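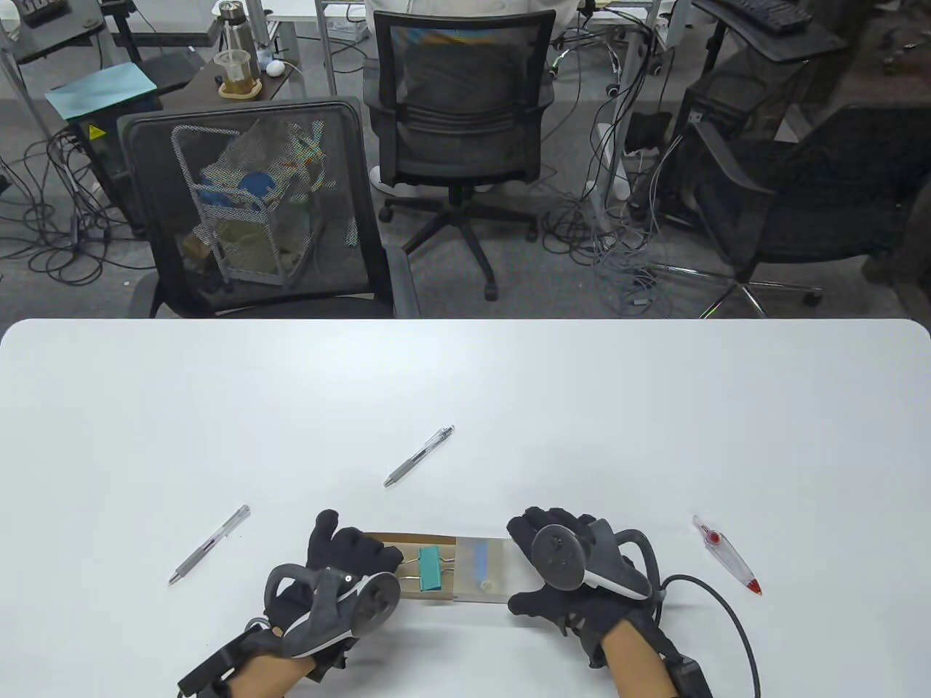

Plusodari Ground Segment Working Group: Minutes of the July Meeting

Working Groups > Ground Segment > Minutes

Present: Habibur Begum (chair), Leopoldo Ponce (operations, minutes), station staff from Ridlow, flight software, link analysis. Arellano joined by phone from item 3 on.
Apologies: Zarex (written update received, see item 4).
Meeting opened at 10:05 a.m.

1. Minutes of the last meeting

Accepted with one correction. Under "Frequency coordination," the downlink mask should read "as filed," not "as amended." The amended mask was withdrawn before it was submitted. LP has corrected the stored copy.

2. Station status, Ridlow

The S-band dish at Ridlow is back in service after the azimuth drive was replaced. Pointing was checked against the sun and against two spacecraft with well-known orbits. Residual error is inside the budget at all elevations above the horizon mask. Below the mask the new drive stutters when it reverses direction. Station staff do not regard this as an operational problem, as no pass is scheduled that low, but HB asked that it be written up in case the mask is revised for the early orbit phase.

The UHF backup antenna still has water in the feed line connector. The connector has been cut back and re-terminated once already. Station staff propose running a new line from the mast to the hut instead of repairing the old one again. Agreed. The old line stays in place until the new one has been swept.

The station log for the last period lists 221 tracked passes. Four were lost. Two of these were scheduling conflicts with another user of the dish, and two were caused by the receiver failing to lock at acquisition of signal. The conflicts are understood and the booking calendar has been changed so that a hold expires only when the requester releases it. The lock failures are discussed under item 4.

3. Rehearsal of the commissioning timeline

LP presented the draft timeline for the first day after separation. The main changes since the last draft:

- First contact attempt moves from Arellano to Ridlow. The current launch window puts the first high pass over Ridlow, and the Arellano pass ahead of it is too short to be useful for more than beacon detection.
- Battery telemetry is now requested before attitude telemetry. Flight software confirmed that the request order has no effect on the onboard queue.
- The antenna release command is no longer repeated blind. It is sent once, and repeated only after telemetry shows the release switch still closed.

Link analysis questioned the last change. If the spacecraft is tumbling with antennas stowed, telemetry may be too weak to read the switch, and a blind repeat costs nothing on the ground side. Flight software replied that each command restarts the burn wire timer and draws on the battery, so the cost is on board. After discussion the group kept the draft wording and added a condition: if no telemetry is decoded over a full pass, the on-duty controller may authorize a single blind repeat on the next one.

Arellano asked who holds that authority during a shift change. The draft does not say. LP will add a line naming the outgoing controller until the handover sheet is signed.

The rehearsal will use recorded telemetry from the engineering model, played through the real station chain. Arellano can take part in receive-only mode. Transmit from Arellano depends on the license renewal, which is still pending.

4. Receiver lock failures and Zarex update

Both failures occurred with the Zarex demodulator set to its narrow search range. Doppler at acquisition was within that range on paper, but the orbit elements loaded at the time were stale. With fresh elements the recorded signal locks normally in playback.

The written update from Zarex says that a firmware release with an automatic widening search is in test. No delivery date is given. HB does not want the commissioning plan to depend on it. The group agreed to use the wide search range for all early orbit passes and accept the slower lock. Link analysis will confirm that the shortest planned pass still leaves enough time to dump the housekeeping buffer.

Station staff noted that the element loader reports success even when the file it reads is unchanged from the previous load. LP will ask for a warning message when the epoch has not advanced.

5. Documentation

The station handbook has been split into an operating part and a maintenance part. The cabling drawings remain in the second. Page references in the pass checklist point to the old combined handbook and need to be redone before the rehearsal. Station staff to do this.
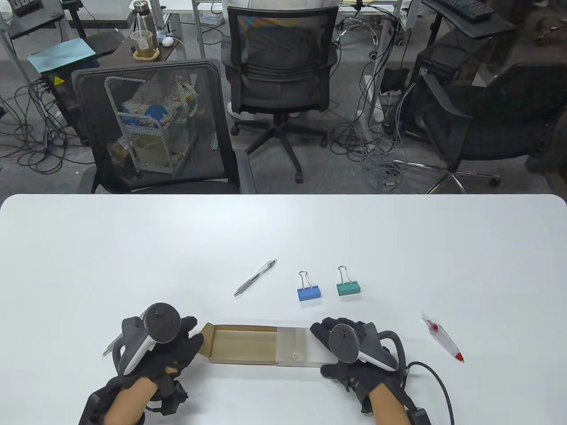 Open cardboard tray with plastic sleeve, on table.

6. Actions

HB: Ask Arellano management for a status on the transmit license. Reply to Zarex.
LP: Revise timeline (authority during handover, blind repeat condition). Request change to element loader.
Station staff: Write up drive behavior at low elevation. Order new UHF feed line. Fix checklist references.
Link analysis: Confirm buffer dump time with wide search range.
Flight software: Supply recorded telemetry, including one file with deliberate dropouts.

7. Any other business

Flight software asked whether pass recordings should be kept as raw samples or only as decoded frames. Raw samples will be kept through the end of commissioning. Storage at Ridlow is sufficient. The question of what to keep after that goes on the agenda for the next meeting.

Meeting closed at 11:50 a.m.

We use cookies to remember your settings and measure visits to this site. Accept all | Only necessary | Read our cookie policy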